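3.2 Reading the old leaflets

I should say first that I came to this as a knitter and only later as somebody who counts things. The Nuchit collection holds over 800 printed pattern leaflets, mostly cardigans, baby sets and hats, and I had been knitting from them for years before I thought of asking how their instructions were put together. What I wanted to know was simple enough: when a leaflet tells you to shape an armhole, how much does it take for granted?

For this section I used 158 leaflets, all of them for adult garments. Lamai Onsri and I each read the full set and marked every line where a knitter would have to work something out for herself. "Work other side to match" is the classic -- three or four words standing in for a whole front, with all the decreases turned round. We disagreed a good deal in the first week (I am far too forgiving of this sort of thing, having grown up with it), so we sat down with Melina Galanis, went through 40 of the leaflets again and wrote a stricter set of rules. The strict rules are the ones used from here on.
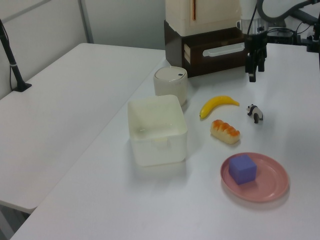

Figure 2. Tabletop with a square plastic container, a lidded canister and a yellow toy banana.

The lines we marked fall mostly at the neck and shoulders, much as I'd hoped. Plain stretches of rib or stocking stitch are spelled out row by row, often more fully than they need to be, and then the neckline arrives and the writer suddenly trusts you completely! Oisín Sheehan has suggested to me that this was a matter of paper: a leaflet had a fixed number of pages, and the shaping came last. I like the idea, but I can't test it with what we have. The Graltley leaflets, with their smaller type and room to spare, skip just as much.

Sleeves were harder to judge. A phrase such as "increase evenly" can be vague or perfectly clear depending on whether a stitch total follows, so we marked it only where the total was missing. Lamduan Boonyarit would have marked both, and her reasons are taken up in section 3.3 along with the yarn substitutions.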